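White cube shelf for a small produce stand, worth it?

radekv
Looking at the Nokholm open cube unit for the front of our farm stand. It's 699 with the back panels, 29 extra for the wall bracket. Anyone keep fruit on one?

manaia_r
I have the same unit. Wipes down fine. Apples go in baskets, one basket per cube.

Fudo40
I'd skip it. Square cubes waste space for produce. Slanted crates hold more and people can see the fruit from the door.

manaia_r
Crates get dirty and you can't wash them well. Red fruit shows up fine on white. One apple in mine, rest still to fill:

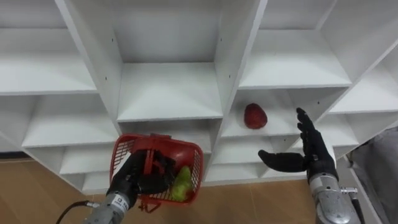
Re: White cube shelf for a small produce stand
radekv
Thanks. Do the screw holes on the divider edges collect dirt?

manaia_r
A little. I use a dry brush in January when we close.

Fudo40
Still say crates. Valtell sells them at 40 each and you can stack them.

radekv
Going with the cubes. Will order the bracket too.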